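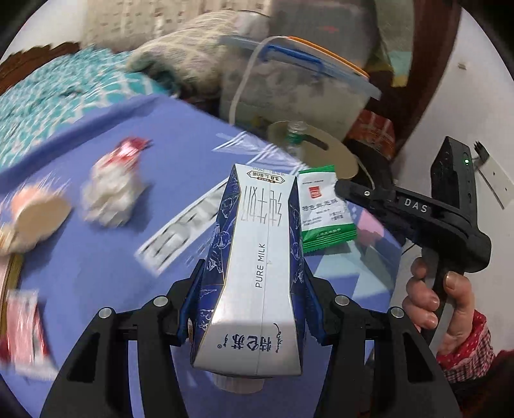 3.2 Small packaged items on the shared table

Single-serve packages make up a large share of what ends up on a household table between meals, and they are handled more often than their size would suggest. Someone picks one up to read it, puts it down the wrong way round, and leaves it there until the table is cleared. In the Varenness survey we treated these items as a group of their own, separate from dishes and cutlery. Figure 3 gives a typical mix on a blue tablecloth: a 250 ml carton of pure milk held upside down, with its round white cap at the lower end, a small green-and-white snack packet beside it, and a crumpled white tissue further to the left. The carton has a blue and white design with line drawings of cows, and its side panels differ in colour from the front, so a person putting it away can tell which way it faces without reading the label.

Figure 3. Milk carton, snack packet and other small items on a tablecloth.

We logged 1,414 single-serve items over the survey period, of which 738 were drink cartons. The rest were snack packets, wrapped candy and sachets. Tissues and empty wrappers were recorded separately as waste, but they are discussed here for the way they affect clearing. Households in the Kamum group tended to sweep waste to one side before touching anything else. Those in the Rojanasak group dealt with each item as they came to it, and their tables stayed mixed for longer.

Cartons were the easiest items to sort. Their flat sides let them stand in a row, and participants lined them up on a shelf or tray with the fronts showing. Capped cartons were sometimes laid down or turned over. We did not code this as an error, although several participants corrected it when they came back to the table.

Packets were less predictable. A packet with crimped ends will not stand by itself and slides under neighbouring items. Most were gathered by the handful and dropped into a bowl. Colour seemed to matter more than brand at this stage, and participants often grouped green packets together whatever was inside them. The Brundirov coding sheet has no field for this, so we added one in November and recoded the 400 earliest entries by hand.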